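ロボットソフトウェア演習 第4回 配布ノート
手先カメラからの知覚と、グリッパ制御ループのつなぎ方

前回の復習から入ります。前回はアームの座標系をひととおり決めて、手首のフランジからカメラまでの変換を手で測って入れてもらいました。あのとき「定規で測った値でいいんですか」と質問してくれた人がいましたが、いいです。最初はそれでいい。あとでキャリブレーションの話をするときに、その値が初期値になります。初期値がひどいと最適化が変なところに落ちるので、定規をばかにしないでくださいね。

今回は、その手先カメラの画像をどうやって制御に使うか、という話です。去年まではこの回でいきなり把持計画をやっていたのですが、課題の提出物を読んでいると、みなさんが詰まっているのは計画ではなくてその手前なんですよね。画像が来ない、来たけど古い、来て新しいけど自分の指を物体だと思っている。だいたいこの3つです。なので今年は順番を入れ替えました。シラバスと違うのはそのせいです。

4.1 ノードの構成

演習で使うソフトウェア一式は Clonetti という名前のリポジトリにまとまっています。中身は大きく分けて、画像を受け取る部分、認識する部分、計画する部分、指を動かす部分です。それぞれ別プロセスで動いていて、メッセージでやりとりします。

このうち認識の部分を Nosar、計画の部分を Mellor と呼んでいます。名前の由来はよく聞かれるのですが、作った先輩が卒業してしまって私も知りません。ログに nosar: とか mellor: とか出てくるのはこれです。エラーが出たら、まずどちらの行なのかを見てください。「動きません」だけのメールをもらっても、私も困ってしまうので(去年たくさんもらいました)。

プロセスを分けているのは、片方が落ちてももう片方が生きていてほしいからです。認識が落ちたときに指の制御まで一緒に落ちると、持っているものを落とします。コップだったら割れます。指の制御ループは200 Hz で回っていて、認識はそれよりずっと遅い。速さの違うものを同じループに入れると、遅いほうに全部引きずられます。演習1でわざとひとつのループに書いてもらったのは、それを体感してほしかったからです。指がカクカクしたでしょう。あれです。

4.2 タイムスタンプの話

ここは地味ですが、今日いちばん大事なところかもしれません。

画像メッセージには撮影時刻が入っています。受信時刻ではありません。この2つを混同したコードを毎年見ます。撮影されてから Nosar に届くまでに転送と展開の時間がかかり、そこから認識の時間がかかって、結果が Mellor に届くころには、アームはもう別の場所にいます。結果を「今の」カメラ姿勢で世界座標に変換すると、動いている最中だけ物体がずれて見えます。止まっていると正しい。だから静止状態でテストしていると絶対に気づかないんです。いやなバグですよね。

対策は、姿勢の履歴をバッファに持っておいて、撮影時刻の姿勢を引いてくることです。Clonetti には lookup_pose(t) という関数がありますので、これを使ってください。t に now() を渡さないこと。渡すと動いてしまうのがまた困りもので、エラーにはなりません。

それから、バッファは有限です。演習用の設定では327件分しか持っていません。中途半端な数字ですが、メモリの割り当てから逆算したらこうなったそうです。古すぎる時刻を渡すと例外が飛びます。例外を握りつぶして最新の姿勢を返す、という「修正」をした班が去年ありましたが、それは上に書いたバグに戻っただけなので、例外が出たらその画像は捨ててください。1枚捨てても次が来ます。

4.3 自分の指を消す

さて、手先カメラです。天井カメラと違って、手先カメラの画像にはグリッパの指がいつも入ってきます。指は暗い色で、作業台は明るい色なので、単純な二値化をすると指がとてもきれいに抜けます。きれいに抜けすぎて、指が「物体候補1位」になります。これは全員が一度は通る道です。

なので、認識の前に指の領域をマスクで消します。やり方は2通りあって、ひとつは固定マスク。指の開きを決めておいて、そのときに指が写る範囲を塗りつぶした画像を用意しておく方法です。簡単ですが、指が動くと当然ずれます。もうひとつは、指のモデルと開き量から毎回投影して作る方法です。こちらは指が動いてもついてきます。ただし前回の定規の値がここで効いてきて、変換がずれているとマスクもずれて、指の縁だけが細く残ります。
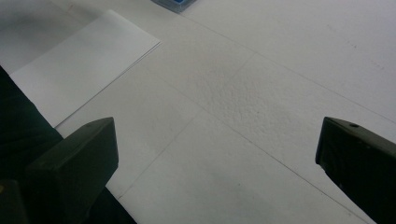
図4-1 手先カメラから見た作業台。左右の指のあいだには何もない。

図4-1を入力にして考えてみましょう。指のあいだは空いているので、把持候補として返してほしい答えは「なし」です。空リスト。ところが、マスクなしの二値化だと左右の指が出てきます。マスクをちゃんとかけても、まだ安心できません。台の上に細い灰色の線が走っていますよね。エッジ検出をかけると、この線をけっこう元気に拾ってくれます。長い線が2本、だいたい同じ向きに並んでいるので、平行な2辺を探すタイプの把持検出器だと「細長い箱がある」と言い出しかねません。さらに、その2本の線のあいだに細かいしわやつぶつぶのあるざらついた部分があって、ここだけテクスチャが違う。テクスチャで前景を分けている班は、ここが塊で出てくるおそれがあります。線で囲まれていて、中の模様が違う。検出器の気持ちになると、まあ、物だと思いたくもなります。

下のほうのぼんやりした影も注意です。輪郭がはっきりしないので、しきい値をちょっと変えるだけで面積が大きく変わります。しきい値をいじって「出たり消えたりする候補」があったら、まず影を疑ってください。

左上の白い紙は、また別の難しさがあります。台も白っぽいので、明るさの差があまりない。縁に細く暗い影の線が出ているところは拾えるけれど、そうでない辺は弱い。輪郭が閉じないので、閉じた輪郭を前提にしたコードだと紙は見つかりません。今回の課題では紙は把持対象ではないので見つからなくて構わないのですが、「見つからない」と「対象外と判断した」は違う、というのは覚えておいてください。レポートではどちらなのかを書き分けてくださいね。

上端の青っぽい半透明のプラスチックは、端で切れています。画像の縁に接している候補をどう扱うか、これは方針の問題です。Nosar の標準設定では、縁に接した候補には truncated という旗を立てて、Mellor 側で把持候補から外すようにしています。消してしまわないのは、衝突判定では使いたいからです。つかむ相手としては信用しないけれど、ぶつかる相手としては信用する。この非対称は最初ちょっと気持ち悪いのですが、慣れます。

4.4 「空」を返す勇気

認識器を評価するとき、みなさん物体が写っている画像ばかり集めます。気持ちはわかります。でも実機で動かすと、何もない台を見ている時間がかなりあるんです。そのあいだに誤検出が出ると、Mellor はまじめなので、まじめに計画を立てて、まじめに台の線をつかみに行きます。指先が台に当たって力センサが反応して非常停止。ここまでがセットです。私は学生のころ、これで指先のゴムをだめにしました。

そこで課題では、評価用に100枚の画像を配りますが、把持対象がないものも混ぜてあります。何枚混ざっているかは言いません。再現率だけを見て喜ばないように。

あと、時間方向の確認も入れてください。1枚だけで候補が出ても信用せず、連続する複数の画像で世界座標の位置が一致したら初めて候補として出す、というやり方です。標準設定では12枚連続にしてあります。多すぎると反応が鈍くなるし、少なすぎると意味がない。ただしこの方法、台の線のように本当にそこにある模様には効きません。世界座標で一致してしまいますから。効くのはノイズと、カメラと一緒に動くものです。指がそうですね。アームを動かしながら見ていれば、指はカメラについてくるので世界座標では動きます。マスクの縁の取り残しも、これでかなり落とせます。アームが止まっていると落ちません。ここ、レポートで勘違いが多いところです。

線の模様のほうはどうするか。深度が使えるなら高さで切るのがいちばん楽です。台の平面を当てはめて、そこから浮いていないものは候補にしない。薄い紙も一緒に消えますが、今回はそれでいいことにします。深度が使えない班は、カメラを少し動かして2枚撮り、台の平面を仮定したホモグラフィで重ねてみてください。平面上の模様は重なり、高さのあるものはずれます。Katia Marras さんが昨年度の最終課題でこの方法を実装していて、とても読みやすいコードなので、本人の許可をもらって参考資料のフォルダに入れておきました。コメントがイタリア語まじりなのはご愛嬌です。

4.5 制御側とのつなぎ

認識の結果が「空」のとき、指の制御はどうするべきでしょうか。答えは「何もしない」なのですが、この「何もしない」をちゃんと書くのが意外と面倒です。

よくある間違いは、空のときに目標値を更新せずにループを抜けてしまうことです。すると指のドライバ側で通信切れと判断されて、保護動作が入ります。正しくは、今の目標値をもう一度送り続けること。保持は能動的な動作です。

もうひとつは、空と「認識器が死んでいる」を区別していないことです。空リストが届いているなら健全。何も届いていないなら異常。メッセージがないことを空とみなすコードを書くと、Nosar が落ちてもロボットは平和に待ち続けます。見た目が平和なのでなかなか気づきません。監視のために Stusach という小さなツールを用意してあって、各プロセスが最後にいつしゃべったかを一覧で出してくれます。実験中は端末の隅にいつも開いておいてください。

状態遷移は、待機、接近、閉じ、確認、持ち上げ、の順です。確認の段階では、指の開き量と電流の両方を見ます。開き量がゼロまで行ってしまったら、つかめていません。薄いものだと開き量だけでは判別しにくいので、電流も見る。どちらも怪しければ開いて待機に戻る。戻る矢印を必ず図に描いてください。行きの矢印だけの図が毎年出てきます。

4.6 今週の課題

1. 投影による指マスクを実装する。変換の値をわざと少しずらして、マスクの縁に何が残るかを報告する。
2. 配布画像に対して認識器を走らせ、把持対象がない画像での誤検出を原因別に分類する。指、線、テクスチャ、影、縁で切れた物体、その他。
3. lookup_pose に撮影時刻を渡した場合と now() を渡した場合で、アームを動かしながら物体位置をプロットして比べる。
4. Nosar を途中で強制終了し、制御側がどう振る舞うかを記録する。Stusach の画面も貼ってください。

提出は2026年10月13日の正午までです。実機の予約は TA の Doğukan Polat さんに連絡してください。返事はとても早いですが、締切前日の夜に予約を入れようとすると、さすがに断られます。

課題4は必ずアームを待機姿勢にしてから始めること。あと、非常停止ボタンは手の届くところに。毎回言っていますが、毎回言います。

次回は把持計画に入ります。Mellor の設定ファイルに一度目を通しておいてください。長いので、候補の順位づけのところだけで大丈夫です。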